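Can it do my dishes yet?
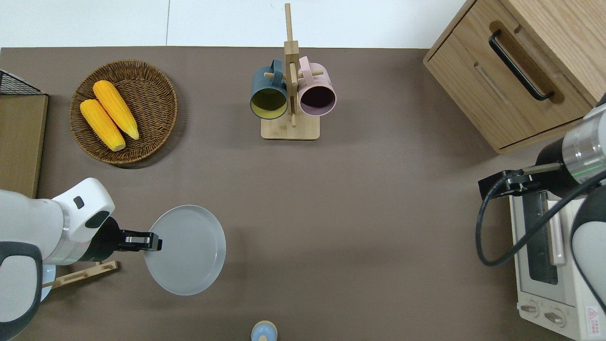
A plate, a gripper holding its edge, and a dish rack waiting.

Every few months somebody writes in to ask me whether it's time to start saving up for a robot that does the kitchen. So in May I went to see the people at Plandano, who have been working on what they call the Trokura kitchen for a couple of years now, and I asked them to show me the boring stuff. No backflips please, just plates!

I have to say I came away more cheerful than I expected, and also quite a bit more patient with my own kids. Picking up a plate that's lying flat on a table is hard if you have two stiff fingers and no fingertips to speak of. You and I just sort of scoop it. The arm has to come in at the rim, get one finger under and one over, and squeeze enough to hold on without tipping the thing. When I was there they ran it 40 times and 30 of those ended with the plate standing in the rack, which is a pretty good morning (the rest mostly ended with a plate pushed slowly across the table, and one very long pause while we all stared at it).

Mugs are easier, I'm told, as long as they hang on a mug tree and the handle is where the machine thinks it is. The toaster oven is the one they groan about. A door that swings down needs a steady pull along a curve, and if you pull straight you drag the whole oven toward you. I've done that myself with a tray of rolls inside, so no judgment from me.

What about speed? Clearing a small table took 6 minutes while I watched. I could do it in one, grumbling. But I also asked about cleaning up after a real dinner, with greasy pans and a fork hiding under a napkin, and the answer was a friendly "not this year."

So no, don't sell your dishwasher. If you run a café or a canteen where the same plates land in the same spot all day long, I'd start paying attention though. Plandano says a first trial in a staff lunchroom is next, and I've already asked if I can come and eat there.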